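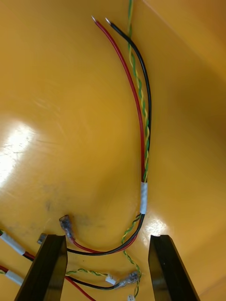

Eltport repair shop changes how it labels and ties cable sets

2021-08-03

The electrical bench at the Tijani repair shop in Eltport has moved to a single method for making up small cable sets. The change applies to all sets that combine a red and black supply pair with a twisted green and yellow signal pair. It follows a trial that began in May.

Under the new method the supply wires and the twisted pair are laid side by side and held with a short band of white tape. The tape is wound tightly over a small part of the run only. Above and below it the wires stay free, so that each can be led to its own connection. Stripped ends are tinned before the set leaves the bench. Where a crimp terminal is called for, the insulated type is used, with blue kept for the middle wire size.

The shop previously used plastic ties. These were quick to fit but left a hard edge against the insulation, and on the thinner green and yellow wires the edge could leave a mark. Tape spreads the pressure over a wider area. It is slower to remove, and fitters are asked to cut it along the line of the wires.

During the trial the bench made up 794 sets. Of these, 14 were sent back for further work. In 4 cases the fault was a crimp closed on the insulation instead of the bare conductor. The others had been stripped too short for the connector. No set was returned for a damaged signal wire.

Reiko Tsuji, who runs the bench, said the length of the stripped end remained the main point to watch. "The tape has given us very little trouble. Stripping is still done by eye on some jobs, and we want a stop fitted to every tool."

Stops have been ordered from Sulel, which also supplies the tape. Until they arrive, each stripped end is to be checked against the gauge kept at the bench.

The written method has been added to the Kekutance job sheets. Sets already in stock with plastic ties will be used up in the normal way and do not need to be made up again.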